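Towels come out of the machine smelling worse than they went in

posted by Pavithra Kandasamy, 7 Apr 2019

Hi all. Towels and tea towels smell of old dishcloth as soon as they get damp. Fine when dry, then you use one once and eugh. Washing at 40 with Hurnia liquid plus softener, full load. Started in December when I stopped hanging things outside. Tried double the liquid, no better. Do I need new towels?? Only bought them last year. The drum looks clean to me.

Zaid Semaan

No don't buy new ones. It's build up. Softener coats the loops, then they hold on to skin, soap, everything, and 40 isn't warm enough to shift it. Doubling the liquid made it worse I'm afraid, more stuff to rinse out.

What I'd do, did it with ours:

Stop the softener completley. For good, for towels.
Wash at 60 with powder, normal dose. Powder has bleach in it usually, liquid mostly hasn't.
Then again at 60 with no powder at all. If you see suds you've still got residue, so run it again.
Half loads. They need room to slosh.
Dry straight away. Leaving them sat in the drum overnight undoes the lot.

Took 5 washes before ours were right, the old bath sheets were the worst. They feel a bit rough at first. Give them a good hard shake before drying.

Then the machine. Empty, hottest programme it has (mine's a Fornivo and goes up to 93), nothing in it. Once a month now. Clean the drawer too, pulls out if you press the tab at the back, mine was black underneath.
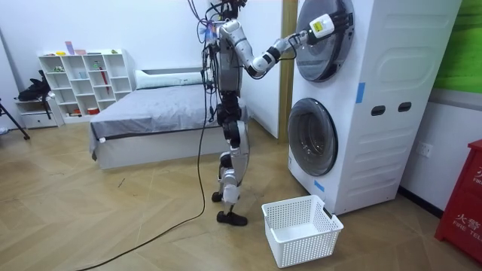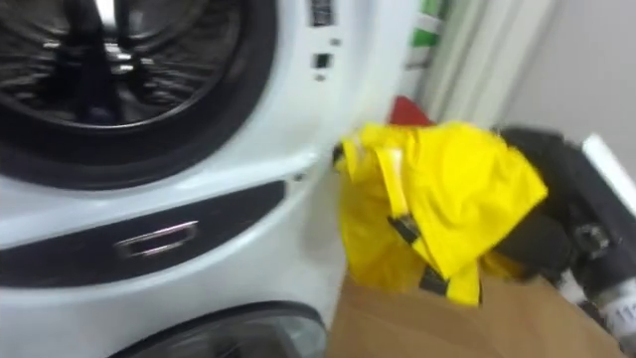
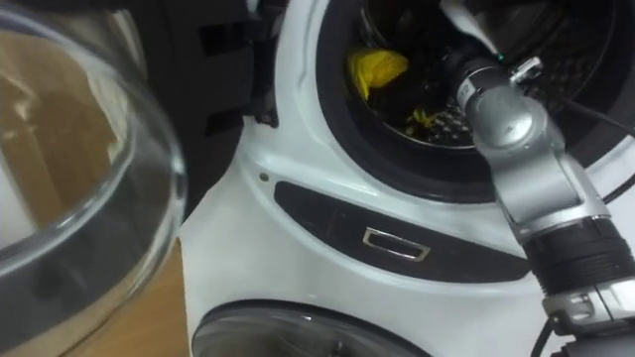 Airing matters more than any product IMO. A shut machine stays damp for ages and the smell goes straight into the next load. On a front loader with a round door, like the stacked pair in my pics, wipe round the opening with an old flannel after the last wash of the day and leave it ajar till morning. Same for the drawer. If you've small kids or a cat do it while you're about and check inside before you start a load. And get the towels off the bathroom hook, folded over a rail they dry much faster.

Pinto

Vinegar. Cup of white vinegar in the drawer, job done. My nan did it for years

Zaid Semaan

Would go easy on that, not great for rubber seals if you do it every wash, and NEVER with bleach. Soda crystals are safer and cheap.

Statovach

Had this. Was the filter, not the towels. Little flap at the bottom front on mine, put a tray down first cos loads of water comes out. Found a sock and a hair grip. Also are you drying indoors with the windows shut? They take forever and go sour on the airer. Open a window or get a fan on them. Didn't bother with the softener thing so can't comment on that.

Pavithra Kandasamy

Thanks both, did the filter, disgusting. Second 60 wash on now, still suds in it. Will try the bath mat next.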